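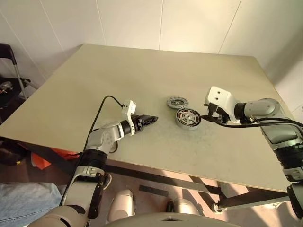
September, 6:40 a.m.

Slept badly again. The neighbor's sprinklers came on at 4 and I gave up at 5. Made coffee and did the seed order I've been putting off — garlic mostly, plus 500 onion sets to split with Montserrat. She wants the red ones. I don't care which.

Walked to Whitcombe and back before the heat. The creek is low. Counted 13 herons last fall on that stretch, saw one this morning.

Rawiri called about the truck. It needs a new alternator and he can get one for up to $200 less than the dealer. Told him to go ahead.

Knee sore on the stairs, fine on the flat. Still have to call the dentist and return Orathai's ladder. Leftover soup for supper.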